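Floor Lines and Storage Places in the Shetty Room
Project report, second-year course in Workplace Organization, Plutisley Technical College
Supervisor: Fionnuala Ó Dubhghaill
Submitted July 28, 2023

2 comments 70 shares

1. Background

The Shetty room is the shared workshop on the ground floor of our college. It is used by the first-year students in the morning and by the project groups in the afternoon. It has a gray coated floor, steel tables, some carts on wheels, and a wall with cabinets. When our group started in February, the room had yellow lines on the floor, but the lines came from an older arrangement of the room. In one place a line went under a cabinet and came out on the other side. New students asked what the lines meant and received different answers depending on the person they asked.

The task which our supervisor gave to us was short: make the room so that a person who enters it for the first time can put a thing back in the correct place. We had one semester and a small budget for tape, paint and labels. We were not allowed to buy furniture.

2. What we wanted to find out

We had three questions at the beginning. The first was which things are left in the wrong place most often. The second was if marks on the floor help with this, or if they only help with walking and with the carts. The third question was added by our supervisor after the first meeting. She wanted to know what the work of keeping the order costs in time, and who will do it when our group has left.

I must say that the second question was the most interesting for me, and also the one where my opinion changed during the project.

3. Method

We first made a list of everything movable in the room. The list has 263 entries. One entry can be a single thing (a cart) or a box with many small things of the same kind (washers, cable ties). We kept the list in Datance, which is the database program that the college already uses for the library equipment. It is not made for workshops and the fields are a little strange. For example, each item must have a "shelf", also when it stands on the floor. We wrote "floor" as the shelf name and this worked well enough.

After this we walked through the room at the end of the afternoon, before cleaning, and marked on a printed plan each item that was not in its place. In the beginning this was difficult, as many items had no place. We decided to use three categories: in place, out of place, and no place known. At the first walk, 96 entries were in the last category. This was a surprise for us. We had expected that people are careless, but a student cannot return a thing to a place that does not exist.

The walks were done by two persons together, one who looks and one who writes. We changed the pairs so that the same person did not always look. Still there were differences between the pairs. One pair marked a cart as out of place when it touched the line, and another pair only when the wheels were across it. We noticed this in the third week and agreed on the wheels. The walks from before this agreement are kept in the appendix but we do not use them for the comparison.

4. The floor

The floor was the largest part of the work. We began with the old lines. Some were tape and some were paint, and from a standing height it is hard to see the difference. The tape could be pulled off in long pieces when it was warmed with a hair dryer. The glue which stayed behind was removed with a plastic scraper and a cleaner for floors. Please do not use a metal scraper on this kind of floor. We tried it in a corner behind the door and there is now a dull mark which cannot be polished away.

The painted lines were not possible to remove without damage to the coating. For this reason we kept two of them and planned the new walking path so that it follows them. It would be better to plan the path from the doors and the emergency exit first, and this we also did on paper, but our final path is a compromise between the paper and the old paint. On the side of the cabinets it makes a bend that has no purpose except that the old line was there.

For the new lines we bought a yellow floor paint from Kesside and one roll of yellow tape. The plan was to paint the long lines and to use tape for everything which maybe will move again. I think that this was a good decision. The corner marks for the carts were moved twice in one month and with paint this would have been a mess.

Painting went like this. We cleaned the floor, let it dry overnight, snapped a chalk line, and put masking tape on both sides. The paint was rolled in 2 thin coats. The first coat looked very bad, with the gray visible through it, and we were tempted to make the second one thick. At the end of the long line one of us did make it thick, and there the paint has a small raised edge where dirt collects. The masking tape must be removed while the paint is still a little soft. If it is fully dry, the edge tears.

It was also necessary to close the room. We had a permission for one weekend, but the first-year group had left work on the tables and came to collect it on the second day. They walked on boards that we put down. Next time I would put a message on the door one week earlier, and not only send an email.

5. Tables, carts and cabinets

The tables in the middle of the room have a place which is marked with corners only. A full rectangle was our first idea. It uses more tape, it gets dirty faster, and when a table is pushed a little to the side it looks wrong immediately, so people stop to care about it. With corners there is some tolerance.

Under the tables was a problem that we did not see on the plan. The space below is where things go when someone needs the table top quickly. We found there boxes, bags, a broken stool, and several parts which a project group had been searching for. We discussed if the space should be closed with a panel, but in the end we made it into an official place for work in progress. Each group may keep one box there, with the name of the group and the date on which it can be thrown away. Things without a box go to the cabinet by the door. Our supervisor empties this cabinet at the end of each month.

In the cabinets we made labels with a word and a small drawing. The words were harder than the drawings. In our group we speak four native languages, and for several tools each of us had learned a different English word. We asked the first-year students what they would call the item and used the word that most of them said, also when the catalog had another one.

Long and thin things were the last category which we could solve. Rods, shafts and tubes do not stay on a shelf. They roll, and if they stand in a corner they fall. We tested a wooden block with holes, a piece of plastic pipe fixed to the wall, and a drawer with foam. The pipe was the best for the longer ones. For polished parts the foam is better, as they get scratched in the pipe when another one is pushed in beside them.

6. Results

At the last walk there were no entries left in the category "no place known". The category "out of place" became smaller too, but less than we hoped. The carts improved the most. They were almost always inside of their corners, also at the end of a busy afternoon. Hand tools improved after the labels and not after the floor work, and the small parts did not improve in a way that we can show.

So the answer to our second question is that the lines help for everything which stands on the floor, and for the rest they have little effect. Before the project I believed that a clean and well marked floor makes people more careful in general. Our walks do not support this. It is possible that the effect needs longer time to appear.

The work for keeping the order is one short walk at the end of the day. We propose that the afternoon groups do it in turns, with the printed plan on the inside of the door. The tape corners must be checked at the start of each semester, especially next to the entrance, where the wheels of the carts turn on them.

7. What we would do differently

We would start with the list and wait with the floor. We ordered paint before we knew where the tables should stand, and then we felt a pressure to use it. We would also take a walk in the morning, not only in the afternoon, as the first-year students leave the room in a different condition and we have no data on this.
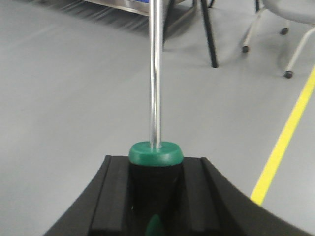

The morning walks could be a task for the next group. The list in Datance stays open for editing until the new semester, and the remaining paint is in the metal cabinet with the date of opening written on the lid.

Share this report 2 comments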